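Where the Plate Goes: Drying Racks and the Divided Sink in Small Kitchens

By Sipho Mokoena
October
16 shares | 3 comments

3. The sink as a drying place

3.1 Background

Most writing on kitchen layout treats the sink as a place for washing and the counter beside it as a place for drying. In the homes we looked at for the Shezi study, that split did not hold up well. Counters were short. A rack standing on the counter took up the space that people wanted for chopping, and it left a puddle that had to be wiped. Many households had moved the rack into the sink itself, and where the sink had two bowls the rack went into one of them and stayed there.

We call this arrangement the in-bowl rack. It is cheap and needs no plumbing work, and the water runs off into a bowl that already has a way out. The cost is that one bowl is given up for most of the day. Households differed on whether they minded. People who cooked for themselves alone rarely did. Families with large pots complained about it, mostly at the weekend.

The survey part of the study received 713 usable replies, gathered through the Ustitz housing list. We do not repeat the full results in this section. What matters for the present discussion is that respondents who used an in-bowl rack nearly always put it in the smaller bowl when the two bowls were of different sizes. Our interviews gave the same picture. The large bowl was for pans, soaking and rinsing, and the small one was for whatever had just been washed.

3.2 The sink used for the handling notes

For the handling notes we worked at a divided stainless steel sink set in a white countertop. The left bowl is the larger and the right bowl the narrower. The faucet is a tall gooseneck in chrome, standing at the back between the bowls, with its lever to the left. A rack sits over the right bowl. We used a pink plate throughout, round and with a slight rim.
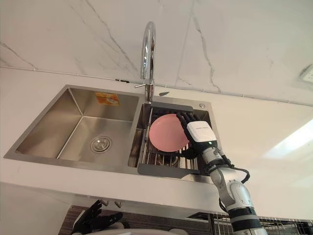 Figure 2. Double-bowl sink with the rack across the narrower bowl and the plate standing upright in it.

The position of the faucet matters more than we expected when we began. A spout that swings over both bowls will drip on clean dishes if it is left on the wrong side. Several people in the interviews said they had trained themselves to push it back over the large bowl after every use. Others never thought about it, and dried the same plate twice. A tall spout also gives more room for lifting a plate past it, although it splashes more when the water is turned up high.

The height of the rack matters too. If the rods sit low in the bowl, plates are sheltered but the lower edge can rest in standing water when the drain is slow. If the rack rests on the rims, the air gets underneath. We prefer the second type for plates and have no strong view about cups. The Braludell guide to small kitchens recommends the low type for people who are worried about breakage, and we understand the reasoning, but in our interviews chipped rims came up mainly in connection with crowded racks of either type.

3.3 Upright and flat

A plate can be left in a rack in two ways. It can be stood on edge between the rods, or it can be laid flat across the top. Standing takes a little more care, as the edge has to be lined up with a gap before the plate is let go. Laying it flat takes almost no care at all. It also blocks the slots under it, so the next plate has to go on top or somewhere else.

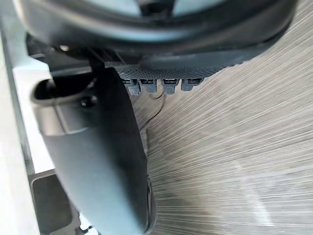
Page last changed: October, 16:03

We asked respondents which of the two they did when they were in a hurry. The answers were mixed and we would not lean on them too heavily. Roughly half said they laid things flat and sorted them out later – and several of those added that later often meant the next morning. A few said they had never laid a plate flat in their lives. In the Dunent homes, where the kitchens were smallest, flat plates were more common, and so were stacks of them.

Drying differs between the two. Water leaves both faces of an upright plate and gathers at the bottom edge. On a flat plate it stays wherever the rim holds it. Plates with a deep foot ring are worse when laid face down, as the ring forms a small dish of its own. People knew this well and talked about it at length, usually when describing someone else in the house. 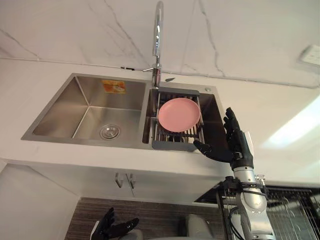 Moving a plate from flat to upright is a short job, but the order of the movements is worth setting down. The plate has to be lifted clear of the rack before it is turned. If it is turned while one edge is still on the rods, that edge tends to slide, and the rack may slide with it. Racks with soft end pieces shifted less in our informal checks than racks with bare metal ends. The hand is best placed at the side of the plate, with the fingers over one face and the thumb on the other, so that the lower edge stays free to find its gap. Holding the plate from the top works as well but leaves the wrist high and close to the faucet when the plate is near the back.

We found no agreement on which way an upright plate should lean. Left-handed respondents more often had the faces turned to the right, but the group was too small to say anything firm. The question is taken up again in section 4, together with bowls and lids.

3 comments

pelargonium_row
We have the low rack and the slow drain. Can confirm the lower edge sits in water. Switched to one that rests on the rims and would not go back.

T. in the flat upstairs
Did you ask about dishwashers? Ours is used mostly as a second drying rack.

kettleside
My husband is a flat stacker. Sending him section 3.3.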